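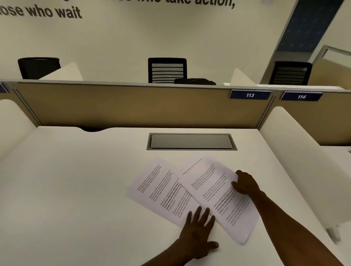 Volume 7, p. 117

Collation (printing)

Collation, in printing and document production, is the arrangement of separate sheets or sections into a fixed order so that each finished set contains every page once, facing the right way and in sequence. The term also covers the checking of a set already assembled. In bookbinding the two operations are usually kept apart: the assembly is called gathering, and collation is reserved for the check. Office usage makes no such distinction, and a copier that delivers complete sets is said to collate.

The word comes through Old French from the Latin collatio, a bringing together. Its older sense in English is the comparison of texts, and this survives in textual scholarship, where a manuscript is collated against another to record their differences. For that use see Collation (textual criticism). The sorting of character strings in computing is treated under Collating sequence.

Gathering

A book printed on large sheets is folded into sections, also called signatures, of 8, 16 or 32 pages. The folded sections are laid out in piles along a bench in the order of the book. A worker walks the length of the bench and takes one section from each pile. If the first section is to end up on top, the walk may begin with the last pile, each new section being laid over those already held. Where the work is done sitting down, the piles may be placed on a round table that turns slowly past the workers.

Loose-leaf work follows the same method with single sheets. The number of piles that can be reached from one position sets a practical limit on the job. Longer documents are gathered in parts, and the parts are then gathered with each other. The pick of single sheets is slower than that of sections because thin sheets cling together, and the most common fault in hand gathering is the double, in which two copies of one sheet are taken as one. The opposite fault, the miss, leaves a page out. A turned sheet is one that is present and in its place but upside down or back to front.

Fanning and jogging

Sheets are separated before gathering or feeding by fanning. The stack is held at one edge, bent, and released so that the sheets slide over one another by a small amount and air enters between them. Fanning lowers the cling caused by static charge and by burrs left on the edges from cutting. Coated papers need more of it than uncoated papers. Sheets fresh from a laser printer hold a charge for some time and are often left to stand before they are handled.

Jogging is the reverse operation. The stack is stood on an edge and tapped against a flat surface until the sheets align, then turned 90 degrees and tapped again. The two edges used are the gripper edge and the side-guide edge, the same edges that were used to register the sheet in the press, and they are usually marked on the pile. A stack jogged to the wrong edges may look square while the printed areas inside it are out of line. Vibrating joggers, in which the stack rests in a tilted tray, replaced hand jogging for long runs.
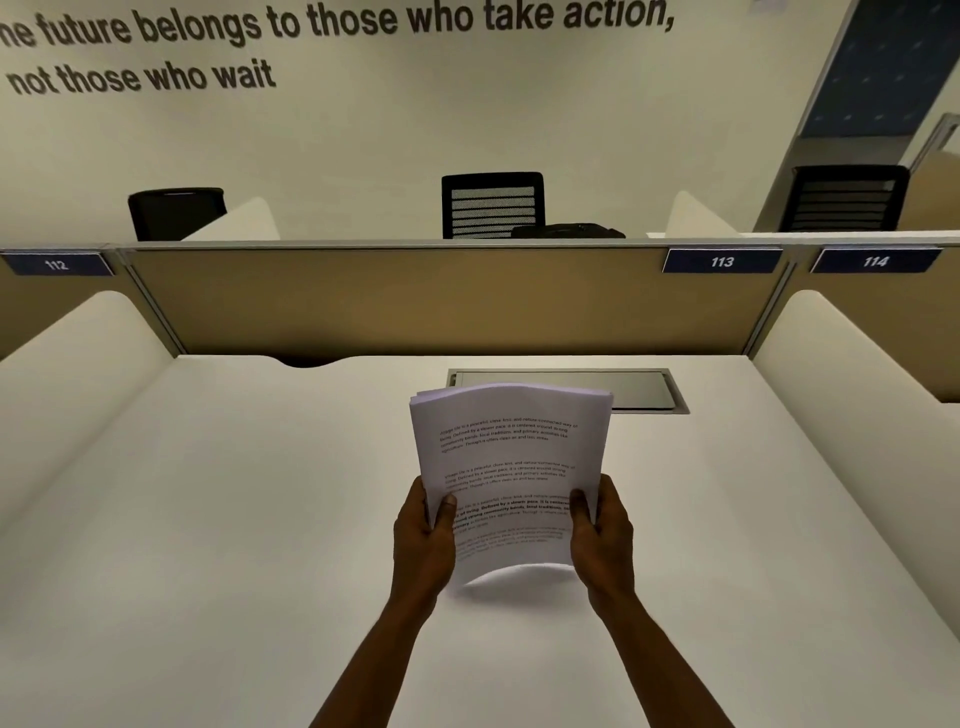
The weight of the stack matters in both operations. A lift too thick to be bent cannot be fanned through to its center, and the sheets in the middle remain stuck. A lift too thin has no stiffness and buckles when it is stood on edge. Trade manuals therefore give a working thickness by paper weight, with smaller lifts for light stock.

Collating marks

From the early period of printing, sections were identified by a signature mark, a letter or number printed at the foot of the first page of each section. The series traditionally used the 23 letters of the Latin alphabet, leaving out J, U and W. When the alphabet was used up the letters were doubled. Signature marks allow any section to be identified but require the volume to be opened at each one.

The back mark, or collating mark, removes this need. A short black bar is printed so that it falls on the outside of the fold of each section. The bar is placed one step lower on each section in turn, and a correctly gathered book shows a diagonal line of bars down the spine. A gap in the line indicates a missing section, two bars side by side a double, and a bar out of step a section in the wrong place. The marks are hidden once the spine is glued and covered. In a volume with more sections than steps, the line returns to the top and starts again.

Single sheets have no fold to carry a mark. A bar may be printed at the edge and trimmed away after checking, but in most office work the page number is relied on alone. Documents containing several numbered series, such as a report with separately numbered appendices, commonly carry a prefix before the page number.

Machine collation

Gathering machines came into general use in the nineteenth century and follow the layout of the bench. A row of hoppers, one for each section, stands over a moving conveyor. An arm or drum draws the bottom section from each hopper and drops it on the pile passing underneath. Calipers at each station measure the thickness of the pick and stop the machine, or divert the set, when it falls outside the limits.

Sheet collators for office use appear in two forms. The tower collator holds sheets in bins stacked vertically and feeds one from each bin into a common path. The sorter works the other way, receiving many copies of one page and placing one in each bin, so that every bin builds up a full set. Feeding is by friction roller or by suction. The Evum tower collator was a friction-fed machine with ten bins and a rated output of 40 sets a minute, reduced to almost 60 percent of that figure on stock with a heavy coating. The later Susitz model used suction and accepted sheets from 70 grams per square meter upward.

Electronic collation has displaced both forms for short runs. A digital printer holds the whole document in memory and prints the pages of each set in sequence, so that no gathering takes place. Its cost per page is higher than that of offset printing, and long runs are still printed page by page and collated afterward.

Checking

Checking by hand is done by turning up the corners of the pages and reading the numbers as they pass. Checkers at the Clusholm bindery worked from back to front, a practice that was held to reduce errors of expectation, the reader being less likely to supply a missing number from habit. The Dhillon method compares the height of each finished pile with that of a checked master and opens only those that differ. It detects doubles and misses, but it fails where one of each occurs in the same set, and it gives no information on order or on turned sheets.

Camera systems compare an image of each sheet or section with a stored reference as it is fed. They are standard on gathering lines for pharmaceutical leaflets and for bank and insurance mailings, where a page delivered in the wrong set has legal consequences.

See also

Bookbinding
Imposition
Pagination
Perfect binding
Signature (printing)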